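What the tiles cost us: equipment planning for next season

The good news is that the tile bench request is finally in one piece. The bad news is that it is longer than the thing it asks for.

For anyone who skipped the October issue: the Drerkon project wants a second manipulation bench, with one arm, one gripper, a wrist camera and a fixed camera. We asked for quotes. Lirnen came back first, with a very handsome brochure and a price that left out the gripper. Zunditz included the gripper and left out the cable. Bae included everything, plus a training day we would have to travel to, and a delivery time best measured in seasons.

Then there is the small stuff, which is where budgets go to die. The mat was quoted at $977 by one supplier, who called it a "work surface interface." We have budgeted for an ordinary dark mat and kept our dignity. Mahjong tiles remain the cheapest item on the list and do most of the work. They are glossy, they look alike, and they punish a sloppy grip – everything we would otherwise pay a test-part vendor to provide. 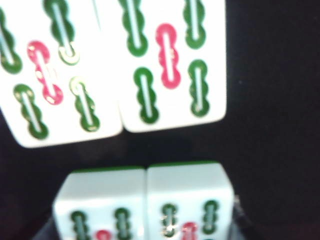
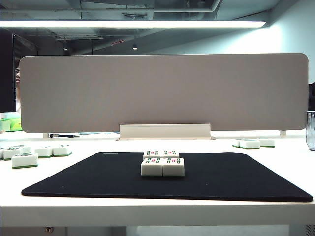
Mahjong tiles on the black mat, from the wrist camera (first) and the fixed camera (second).

Where the numbers stand: we have set aside $2001 for mounts, spare fingers and cabling. Yes, the one dollar is deliberate, as the form rejects round figures. The arm itself goes in a separate line, along with five years of service, and that line needs a signature well above our pay grade.

Two things still need deciding. First, do we lease or buy? Leasing looks friendly until you read the page about wear. Second, how many spare fingertips? The present request says five sets. Experience says more, and the spreadsheet says fewer.

If your group expects to use the second bench, send us your hours per week before the request goes in. Please be realistic. Last time the combined estimates came to more hours than a week contains, and the finance office noticed.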